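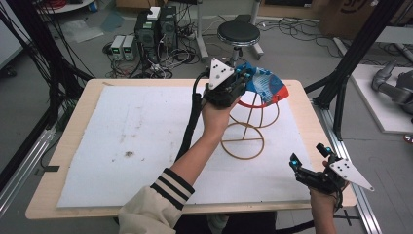

Pedex nail polish plant, Flovholm: visit notes

Pedex opened its filling site at Flovholm to trade customers and a few bloggers on 15/05/2023. I went mainly to see how the magnetic and stamping polishes are made, as I have had trouble with two bottles from the same shade behaving differently on the plate.

We were split into groups of 13. Ours was led by Aušra Baranauskienė, who runs the colour lab. Coats, hair covers and flat shoes were compulsory, and phones had to be left in lockers before the solvent area.

The base arrives already mixed. It is a clear lacquer of nitrocellulose in ethyl and butyl acetate, with a plasticiser and a resin for adhesion. Pedex does not make its own. The colour goes in as a paste, and the plant keeps 832 shade recipes on file, though most are no longer sold. Each batch is compared with a kept standard under two lamps, one cool and one warm, on a card that is half black and half white. If the black half shows through more than it does on the standard, the batch goes back for more pigment.

Stamping polish is treated differently. It carries a higher pigment load and less of the slow solvent, so that it picks up from an etched plate before it levels out. I asked about my two bottles. Aušra thought the likely cause was age: once the cap has been off and on many times, the fast solvent is lost first and the polish starts to string. She advised a few drops of thinner and no acetone, which upsets the balance of the lacquer. 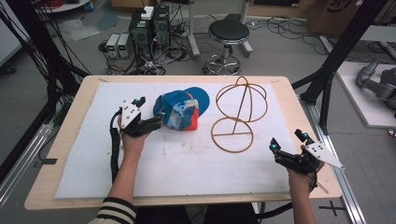
The filling line was the loudest part of the tour. Bottles come in on a belt, two steel mixing balls are dropped in, the polish is dosed by piston, and the brush and cap are fitted and tightened to a set torque. A loose cap is the commonest complaint they receive. The line was stopped twice while we stood there, once for a leaning bottle and once for a colour change, and the flushing took longer than I expected.

The last stop was wear testing. Florencia Painemal keeps a panel of staff who wear one brand on each hand and are checked on day 4 and again on day seven for chips, tip wear and loss of shine. The results for the Wakinlow gel-look top coat were pinned up. It kept its shine well but shrank back from the free edge on most wearers, which matches what I see at home. Her answer was to cap the edge and put the top coat on while the colour is still slightly soft. I have tried this since and the shrinkage is less, but not gone.

There was a small shop at the end. I bought a Vrabec stamper with a clear head and a bottle of the white stamping polish. The clear head is softer than my old one and needs a lighter roll - pressing hard blurs fine lines.

Practical points: parking is free, the tour is on one level apart from the gantry over the filling line, and the smell of solvent is strong even with the extraction running. The next open day is planned for July, with booking through the Pedex site. Swatches of the white over three dark bases will go up when I have decent daylight.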